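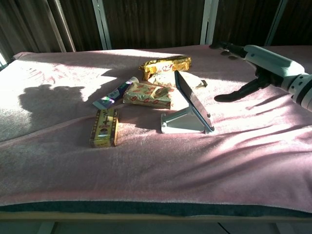

My sister called at 2 in the afternoon to ask if a robot could do her ironing yet, and I laughed so hard I had to put the phone down. She was serious! She'd seen one of those videos where a shiny humanoid folds a shirt in a kitchen that has clearly never had a child in it, and she wanted to know how long she had to hold out before she could quit.

So, where are we with chores? I've been poking at this question since April, and my answer keeps changing depending on which chore you ask me about.

Floors are done, more or less. My Lysenko vacuum has been bumping around the apartment for years and apart from one sock it tried to eat, I have no complaints. But a floor is an easy customer. It's flat, it stays where you left it, and if the machine misses a spot it can come back tomorrow.

Tables are where it gets hard. Think about the junk that ends up on any table in your house by the end of the day. A snack packet, a tube of toothpaste that should be in the bathroom, a couple of little boxes, a crumpled bag. You can clear that in the time it takes the kettle to boil, and you'd be thinking about something else the whole time. For an arm with a gripper, every one of those things is its own problem. Squeeze a box and it holds. Squeeze a snack packet and it crinkles into a new shape, and now whatever the machine thought it knew about the packet is out of date. Foil throws the light back at the camera too, and strong sun through a window can wash out half the table and fill the rest with shadows.

And cloth! Put a fuzzy towel under everything and there are wrinkles to catch a fingertip on. I asked Rigoberto Ticona about this (he does repair work on packing lines at Wemex, and he puts up with a lot of questions from me) and he said on the shop floor they'd solve it by getting rid of the towel. Same with the sun, they'd block the window. That's how they get machines to work all day over there. The parts come in facing the same way, the light never changes, and the arm does its one move again and again.

I can't run my home like that, and I don't want to.

Roksolana Vasylenko, who I used to share an office with, is more hopeful than I am. Her argument is that I'm grading too hard. If a machine got 100 things off the table and dropped 18 of them, I'd call it useless, and she'd call it 82 things she didn't have to pick up. Fair, I guess — unless one of the 18 is my phone. I told her that and she said to keep my phone in my pocket.

What I'd really like is something in between. Skip the folding and the cooking for now. Give me an arm that can tell trash from not-trash. An empty wrapper goes in the bin, a full one doesn't, and a folded bit of paper gets left alone until I've looked at it, because it could be a receipt. I still get that last one wrong myself and I've had decades of practice.

I'd pay $200 for that tomorrow. I know it would cost a whole lot more than that, please don't email me.

Anyway, I told my sister to keep the iron. She's now asking about windows, so if anyone has tried one of those little stick-on window cleaners, let me know in the comments how it does with corners.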